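Teaching by demonstration (robotics)

Teaching by demonstration, also called programming by demonstration, is a way of getting a robot to do a job by showing it the job. You move the arm yourself, the robot records what happened, and later it tries to do the same on its own. I've been keeping this entry up for the Flometia wiki, so expect a few opinions mixed in!

There are two main ways to go about it. In hand guiding, you grab the arm and push it through the motion (great fun, hard on the shoulders). In remote control, or teleoperation, you steer from a distance with a joystick, a headset or a smaller copy of the arm. Hand guiding feels more natural to most beginners, but your own body tends to block the robot's cameras – a real nuisance if the recordings include video.
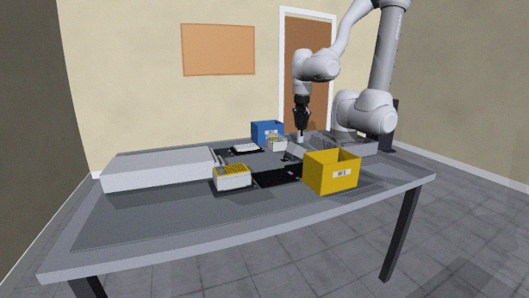
Remote control also works on a simulated robot, and that's where I'd tell anyone to start. Nothing breaks, and you can reset the table in a second. Lab chores are a popular choice, and a small upright cylinder under a two-fingered gripper makes a nice first target, with open boxes like the blue and yellow ones marked W1 as places to drop it. Color matters more than you'd think: two boxes with the same label force you to say which one you mean.

How many demonstrations do you need? It depends on the task and the learning method. Ivone Tavares, who taught me on the Drosent setup, had us record 60 for a simple pick and place, then 15 more from awkward starting positions. Our Stolter set grew to almost 700 before I was happy with it. Bad runs are worth keeping in a separate folder – I deleted mine in January and still regret it.

See also: hand guiding, teleoperation, Rangel recording format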